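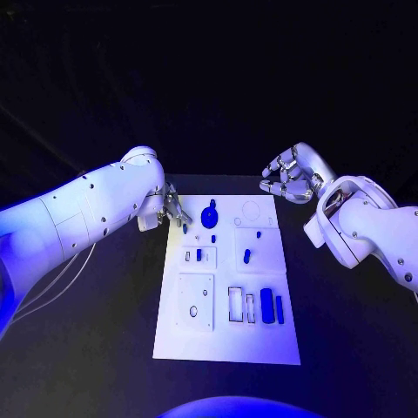 Pegboard setup, two arms, blue parts on the white task sheet

How many demonstrations before a two-arm peg task starts to learn?

Hi all! First post after a long time reading. We have a two-arm setup with five-fingered hands and a white task board with blue pegs and blocks that go into matching holes and outlines. I'm collecting demonstrations by teleoperation and training a policy on them, and I'm having a great time with it, but I'm stuck on the planning side.

So far I have 67 good episodes. Every one starts with the pieces in the same spots, and every one does the whole board from start to finish. The policy moves toward the first peg very nicely and then falls apart as soon as it has hold of something. Sometimes it stops above the hole and just shivers there. I watched one run for 20 minutes hoping it would make up its mind (it didn't).

What I'd love to know:
Do I need a lot more of the same, or should I change what I'm recording?
Should I throw out the episodes where I fumble and have another go at the hole?
Does it matter which hand takes which part? I've been grabbing with whichever one felt natural.

I can record most evenings after 7 p.m., so more data is fine, I'd just like it to be the right data!
pegs_in_paltavov

Ingegerd Haugen

Oh, I love these boards. You get so much out of one – reaching, gripping, turning a part over, lining it up, and letting go without dragging it back out again. Letting go is underrated, by the way. Half my early trouble was there.

My strong advice is to stop recording the whole board in one go for now. Cut it into single placements. Pick up one peg, place it, back off, end the episode. When I did full-board episodes in Hadimville I had hours of recordings and very few examples of the moment I cared about, the last little bit before the part drops in. With short episodes you get that moment every single time, and a bad one costs you seconds.

Then mix up the starts. Move the part a finger's width, turn it a little, lay the round ones on their side sometimes and stand them up other times. If every episode begins the same way, the policy can do fine on your recordings by more or less memorizing the path, and then the first small slip in the grip puts it somewhere it has never been. I think that's your shivering.

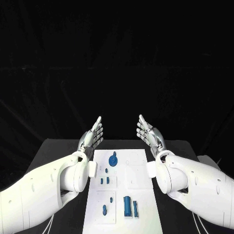
Also choose a home pose for both hands and go back to it at the start and end of every episode. Mine is hands up, well clear of the parts, fingers relaxed and open. It feels fussy for the first evening and then you stop noticing. The big gain comes later, when you want to chain the short skills together, because each one ends where the next one begins. It also makes it really easy to scrub through the recordings and spot an episode that started badly.

About the fumbles – keep them! Not the ones where a part flies off the table, those can go. But a try where you miss the hole, lift, shift over, and get it in is worth several clean ones. It shows the policy how to get out of trouble. I tag mine "recovered" so I can train with and without them and compare. With was better for me on the pegs and made no difference on the flat blocks.

On hands, pick a rule and stick to it. Left hand for parts on the left half, right hand for the rest, done. If you switch by feel, you've got two different answers to the same view, and some policies will try to go halfway between them. Funny to watch once.

My set ended up at 3792 short episodes, but please don't take that as a target! The single pegs were working long before that. I kept going because I wanted the wide blocks too, and then I got hooked.

Ots

more data. always more data. also check your camera isnt moving, ours was slipping a tiny bit every day and we blamed the model for a month

Elżbieta Stępień

Agree with nearly all of what Ingegerd wrote, so I'll just add the boring parts that saved me.

Write down who was driving. Two people have two styles, and when my colleague in Skuvoritz joined in, her approach to the hole was from the side and mine was straight down. Both fine on their own. Mixed without labels, it was a mess until we agreed on one.

Slow down near the hole and don't pause. Those are different things. Slow motion gives you lots of useful steps. A full stop gives you lots of steps that say "do nothing here," and a policy will learn that very happily. I'd check your 67 for pauses before recording anything new. If you were stopping over the hole to line up by eye, I'd bet on that before the fixed starts. You can trim still stretches with a simple threshold on joint speed, but leave a few steps at the moment the fingers close and open or you'll lose the grasp itself.

And test early. I train a small run after every evening's recording and try each part 9 times, from starts I haven't recorded. It takes a little while, but it tells me what to record the next night. One week it was nothing but the thin block, over and over, and it was such a good feeling when that one finally went in by itself.

Please come back and tell us how the short episodes go!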